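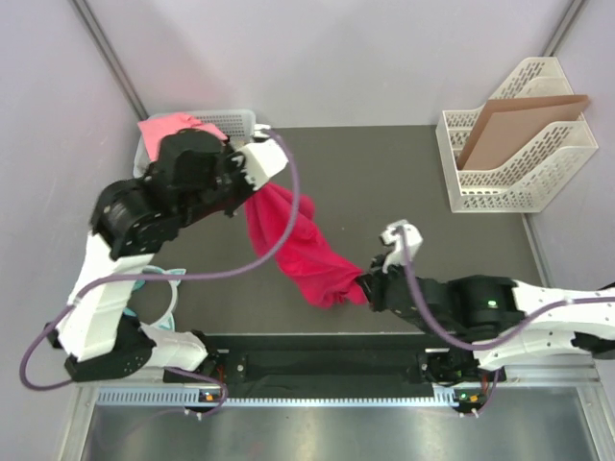

Can a robot fold and put away laundry yet, or is it still a demo?

Asked in Home & Small Business > Equipment

I run a small wash-and-fold in Brultevcombe, one shop, 2 people on the folding table most of the day. Washing and drying take care of themselves. The folding is where the hours go. I keep reading that two-armed robots can fold clothes now and I would like to know how true that is before I sit through a sales call.

What we handle is mixed. Towels, T-shirts, kids' stuff, fitted sheets, the occasional item that should have gone to a dry cleaner. Last March we did 452 bags in the month. A bag takes one of my people 35 minutes to fold and stack if there are no sheets in it.

My questions are whether anything on the market can take a heap out of the dryer basket and fold it without a person feeding it, how fast it goes, and whether it can deal with an item it has not seen before. I don't care what it looks like. I have room for a table against the back wall and a normal outlet.

Also, a customer mentioned a company called Trenura that leases folding machines. Does anyone know if that is the same kind of thing?

3 answers

Answer 1 (accepted)

Short version: parts of the job yes, the whole job no, not at your price.

I worked two years in a hotel laundry and now do maintenance for a company that tests this kind of equipment, so I have watched a lot of cloth get picked up. Folding itself is the easy half. If a towel is already flat on the table with its corners showing, a pair of arms can fold it well enough that you would accept it. The trouble is everything before that. Cloth comes out of the dryer in a ball. The machine has to find an edge, lift it, find a second corner, and stretch the piece out between the two grippers. 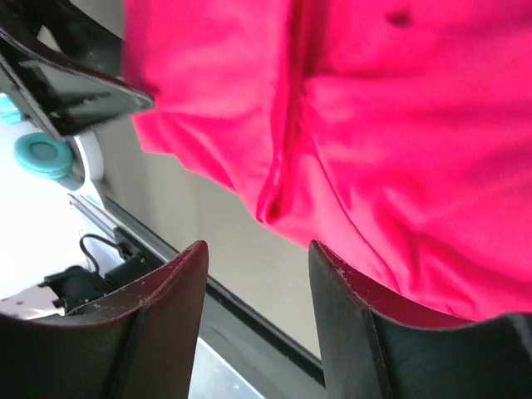
A person does that step with two fingers and a flick and never thinks about it. You feel through the fabric that you have one layer and not two. Most grippers have little or no feel, so they go by what the cameras show, and a crease can look a lot like an edge. When one gets it wrong it will often put the piece down and start over. That is fine in a lab. On your table it means somebody standing there.

On your three questions:

Taking a heap without feeding. There are systems that pull single pieces from a basket. They do better with the same kind of item over and over, and a bag with one odd thing in it can stop them.

Speed. Slower than your people by a wide margin. We logged 273 small cloths over one stretch of testing, all of them plain squares, and I would not have traded the setup for one tired teenager. It does keep going through lunch, to be fair.

New items. This is where things have gotten better. Older machines needed every garment programmed in. The newer ones learn from people steering the arms through the job many times, and they will at least try a shirt they have not met.

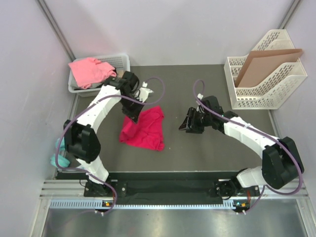

Dark clothes are harder than bright ones. Thin and stretchy is harder than thick. Fitted sheets I would forget about for now. I would also ask any seller what happens when a piece falls off the table, because in my experience the usual answer is that it stays on the floor until you walk over.

If you do sit through the sales call, bring one of your own bags straight from the dryer and ask them to run it start to finish with no one touching anything. Don't accept a video. If they want to sort it first, you have your answer.

Answer 2

Trenura is a different thing. What they lease is a feeder-type folder – you clip the shirt on at the front by hand and it comes out folded at the bottom. No arms, no cameras. We had one for a season, and before that a Balogh, which was louder and jammed on hoodies. Both need a person clipping the whole time. It saves some effort on towels and T-shirts, but you won't free anyone up with only one machine. Check the lease for who pays for belts.

For a shop your size I would put the money into a better table at the right height and good lighting. Not exciting, but ours paid for itself.

Answer 3

my cousin saw one at a trade show and it folded a washcloth in the time it took him to eat a pretzel. wait a few years

Comment from the asker, on Answer 1

Thank you, the part about bringing my own bag is useful. I called a place named Clellska and asked if I could do that. They said they would get back to me about which items were suitable. I'm going to leave it alone for this year and look at tables.

Reply to the above

Sounds right. Ask again next year though – the picking-up part is what everyone is working on, and it does move.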